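Kotitz, Zwischenstand: 571 Episoden und was davon brauchbar ist

8. Januar

Seit dem letzten Eintrag ist der Datensatz gewachsen, die Pipeline dahinter kaum. Ich halte den Stand fest, bevor ich die Konfiguration wieder umbaue.

Kotitz ist weiterhin eine reine Pick-and-Place-Aufgabe: grüne Würfel, ein runder weißer Pappteller, ein schwarzer zylindrischer Behälter. Eine Episode umfasst genau einen Würfel. Startpose, Greifen, Transport, Ablage, Rückkehr in die Startpose. Aufgenommen wird per Teleoperation, gespeichert werden Gelenkwinkel, Greiferöffnung und zwei Kamerabilder pro Zeitschritt. Die Zeitstempel kommen vom Rechner und nicht von den Kameras, was bei der Synchronisation noch Ärger machen wird.

Die eine Ansicht zeigt den Tisch mit Arm, Teller und Behälter, die andere kommt vom Greifer. Für die Grobbewegung reicht die erste. Sobald die Finger über dem Tellerrand stehen, verdeckt der Arm aber leicht das, was man wissen will.
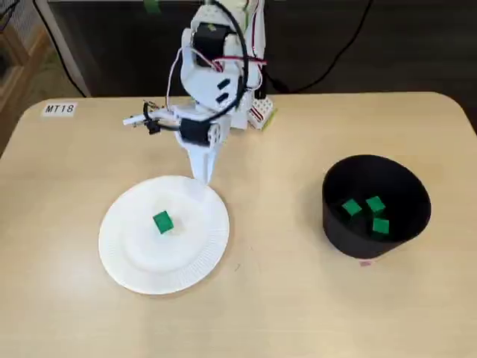 Aufteilung der Episoden

Insgesamt liegen 571 Episoden auf der Platte. 37 davon sind aussortiert, meist wegen fehlender Bilder in einem der beiden Ströme. Fehlgriffe bleiben drin, wenn in derselben Episode nachgegriffen wurde. Shanthi Patwary hatte mir das im Herbst nahegelegt, und der Vergleich auf dem alten Narno-Datensatz gibt ihr recht: Ohne Korrekturbewegungen fährt die Policy nach einem verfehlten Griff mit leerem Greifer zum Behälter und öffnet dort vorschriftsmäßig.

90 Episoden sind für die Validierung zurückgelegt. Getrennt wird nach Aufnahmeblock, zufälliges Ziehen über alles hatte bei Narno viel zu gute Werte geliefert. Innerhalb eines Blocks ähneln sich Licht und Tellerposition so stark, dass man im Grunde auf dem Trainingssatz misst.

Variiert wird bisher:
Lage und Drehung des Würfels auf dem Teller
Position des Tellers
Zahl der Würfel, die schon im Behälter liegen

Den letzten Punkt hatte ich anfangs übersehen. Wer immer mit leerem Behälter startet, bekommt ein Modell, das auf grüne Flächen im Behälter merkwürdig reagiert. Bei Fetau, dem Vorgänger mit nur einer Kamera, kehrte der Arm gelegentlich zum Behälter zurück und suchte dort weiter.

Greiferansicht

Beim Labeln verlasse ich mich inzwischen vor allem auf die Ansicht vom Greifer. Der Kontaktzeitpunkt lässt sich aus der Greiferöffnung allein schlecht bestimmen, das Signal hat zu viel Spiel. Im Bild ist klarer, ob der Würfel zwischen den Fingern sitzt oder nur anliegt.

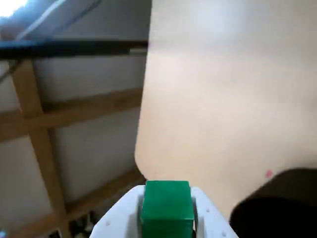
Die Kontaktlabels setze ich von Hand, bisher an 1.116 Zeitpunkten. Das Skript (intern Sultana) schlägt über die Ableitung der Greiferöffnung einen Kandidaten vor, ich verschiebe ihn bei Bedarf. Beim Schließen passt der Vorschlag meistens, beim Öffnen kommt er regelmäßig zu früh - vermutlich eine Folge der Glättung. Ein kürzeres Fenster bringt dafür falsche Treffer während der Fahrt.

Offen ist noch die Belichtung. Die Automatik der Greiferkamera regelt nach, sobald eine helle Fläche ins Bild kommt, und das Grün verschiebt sich dabei sichtbar. Feste Belichtung wäre sauberer, macht die alten Episoden aber nur noch bedingt vergleichbar. Ich nehme den nächsten Block fest auf und trainiere einmal gemischt, einmal getrennt. Die Konfigurationen dafür liegen schon im Repo unter kotitz/exp, die Auswertung noch nicht.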